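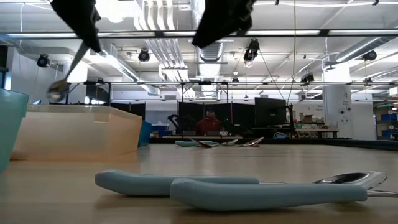

Planitz moved its cutlery sorting to robot arms in June. "The staff of 21 is unchanged," the operations manager said, "but the work has shifted toward checking."
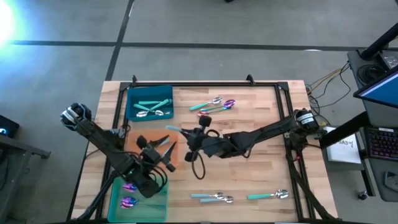
Spoons and bins on the sorting table at Planitz.

Employees now complete 3 days of training. "I used to sort all morning," one said. "Now I decide what the arms should sort."
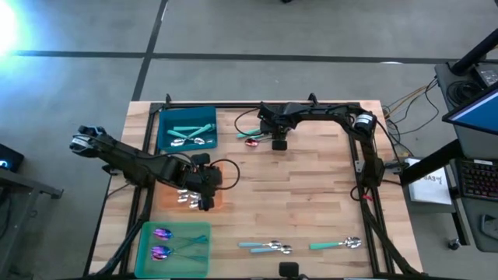 Figueiredo takes a more cautious view, noting that checking can be as tiring as sorting and ought to be paid accordingly. Planitz will review wages on that basis.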